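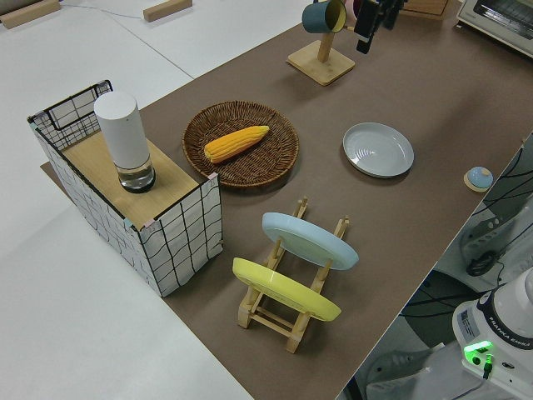 **How do I keep a wooden dish rack from going gray and fuzzy?**

Let it dry out all the way between loads. I empty mine as soon as the plates are done, tip it up on one end by the window, and leave it alone until the evening. Once a month or so I rub in a little food-safe mineral oil with an old T-shirt. If yours is already fuzzy, go over the slats with fine sandpaper first (outside, please, I learned that one on a clean counter) and then oil it.

**Do you really like wood racks better than metal ones?**

I do! Metal is easier to clean, I'll give it that, but my old coated one from Porkix started rusting at the joints after 6 months and left orange dots on a tea towel I loved. Pine is soft and it dents, and I don't mind a dent.

**Which way should the plates face?**

All the same way, leaning back a bit, with the bigger ones behind. Skip a slot between anything with a deep rim, or the water gets stuck between them and you end up drying by hand anyway. I like keeping different colored plates in there, like a blue one behind a yellow one, just because it cheers up the sink side of the kitchen.

**Is a mug tree worth the space?**

If you have four or five mugs you reach for every day, sure. If you have 29 mugs (hi, that was me until September) it's going to look like a coat rack at a party. Hang the favorites and put the rest in a cupboard. Check that the base is wide enough too. I had a skinny Sestari one that went over every time I took a mug off the wrong side.

**Can I keep corn in a wicker basket on the counter?**

For a day, fine. After that it starts losing its sweetness, so I move it to the fridge with the husks on. If it's already husked, wrap it up and eat it soon. Wicker is lovely for onions, garlic and lemons, which can sit there a lot longer.

**How do you clean a wicker tray?**

Shake it out over the trash, then go at the weave with a dry toothbrush. For sticky spots I use a damp cloth with one drop of dish soap and let it air-dry upside down. Don't soak it. Mine went wobbly after a soak and never sat flat again.

**How much room does a toaster oven need?**

Go by the manual, because they're all different. I keep mine well clear of the wall and don't store anything on top, even though it's such a tempting little shelf. Wood boards and paper-covered boxes live at the other end of the counter when it's on.

**Where did the "one shelf, one color" idea come from?**

My friend Valbona Radonjić! She did it with her teacups and I copied her on a Wednesday night, badly. I still mix everything up by the weekend.

**Can I send in my own question?**

Please do, the form is at the bottom of the page. I answer in batches, and if it's about stain removal I'll probably need to know what you've tried already.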